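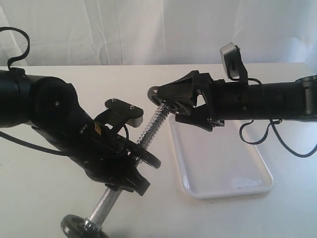 Octobre, 6 h 40, cuisine encore noire, deuxième café. J'ai mal aux cuisses rien qu'en descendant l'escalier et je suis ravie ! Hier soir, première sortie de nuit avec le club, la boucle de Flilldale en entier, avec la montée du réservoir que je contournais lâchement depuis le printemps. Je l'ai montée en courant. Enfin, en trottinant, les mains sur les genoux dans les derniers lacets, mais sans m'arrêter.

Il faut que je note l'odeur avant de l'oublier : les feuilles mouillées, la terre retournée, et d'un coup le feu de bois en passant derrière les fermes. La nuit, on ne voit que son petit rond de lumière et tout le reste passe par le nez et les oreilles. Une chouette nous a suivis sur la moitié du plateau (ou alors c'étaient plusieurs chouettes, j'aime mieux croire à une seule). En haut, on a éteint les frontales tous ensemble et on est restés là à regarder les lumières de la vallée. J'avais froid, le dos trempé, et je n'avais aucune envie de redescendre.

La descente, parlons-en. Je suis une poule mouillée en descente, je freine à chaque caillou. On m'a dit de regarder plus loin et de faire des pas minuscules, et ça change tout ! Une seule glissade, dans la boue du gué, sur les fesses, très digne.
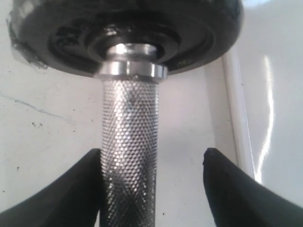 Au retour j'ai dévoré une assiette de pâtes debout, puis une autre assise. Ensuite impossible de dormir, les jambes qui tressautaient sous la couette, la tête encore là-haut. J'ai relu le carnet de l'an dernier : à la même saison, je me félicitais d'avoir couru 9 minutes d'affilée autour du stade. Neuf minutes ! J'avais souligné le chiffre au stylo rouge. Je crois que je suis encore plus fière de celles-là que de la montée d'hier.

Et donc, la grande question : le trail de Flokia, au printemps. 30 kilomètres, plus de 148 marches taillées dans le rocher rien que pour sortir du village, il paraît qu'on en rêve la nuit. Je me suis promis d'attendre la fin du mois pour m'inscrire. Je ne tiendrai pas jusque-là, je me connais.

À faire avant la prochaine sortie : recharger la frontale, décrotter les chaussures (elles sèchent sur du papier journal dans l'entrée, toute la maison sent l'étang), racheter des chaussettes hautes. Et reprendre le renforcement, que j'ai laissé tomber depuis l'été. Squats, fentes, gainage, deux fois par semaine, même dix minutes, même en pyjama.

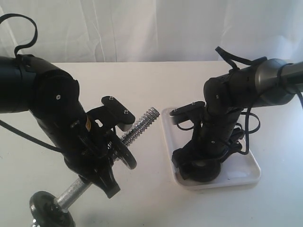 7 h 15, il fait enfin jour. Brouillard complet, je ne vois même plus le tilleul du voisin. La colline doit dépasser, là-haut, en plein soleil. Ça me rend folle de partir au bureau par un matin pareil ! Dimanche ou pas, dès que j'ai une matinée libre j'y remonte voir de jour par où on est passés. J'emporterai le thermos et le reste du cake aux noix.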